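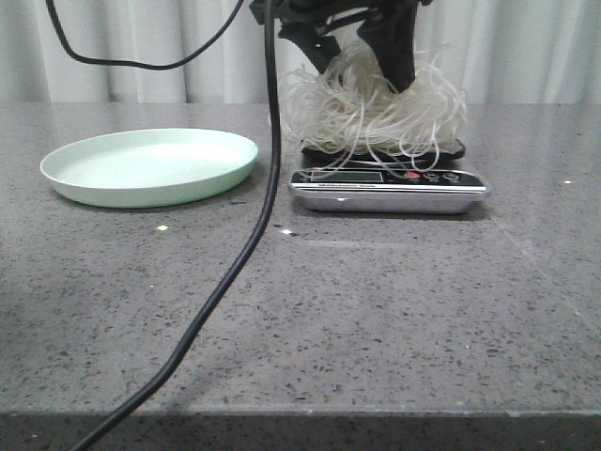 Figure 8.1 Pale noodles on a small kitchen scale.

Chapter 8
Building a Roster in Professional Football

A professional football team may carry only a limited number of players, and it may spend only a limited amount on their pay. This chapter examines how a club works within both limits. It covers free agency, trades, and the release of veteran players. The college draft is treated separately in Chapter 10.

Students should be able to explain the difference between guaranteed and non-guaranteed pay, and to read a simple contract table, before going on to Section 8.2.
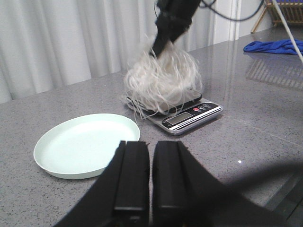

8.1 The Case of the Jamgate Club

The chapter follows a model club, Jamgate, which ends its season in December with a losing record. Its leading rusher gained 1,384 yards and is now out of contract. Two rival clubs, Tremon and Meireles, are expected to make him an offer. Jamgate must decide whether to match the higher one or to use the money on its offensive line.

The decision depends on the age of the player, the length of the contract, and the cost of a replacement. Each is taken up in turn. Contract terms for the three clubs are set out in Table 8.1.

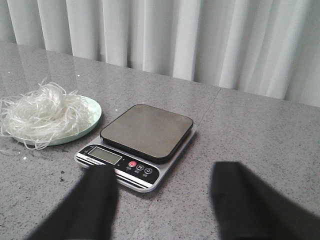
Figure 8.2 Countertop with a round, shallow plate.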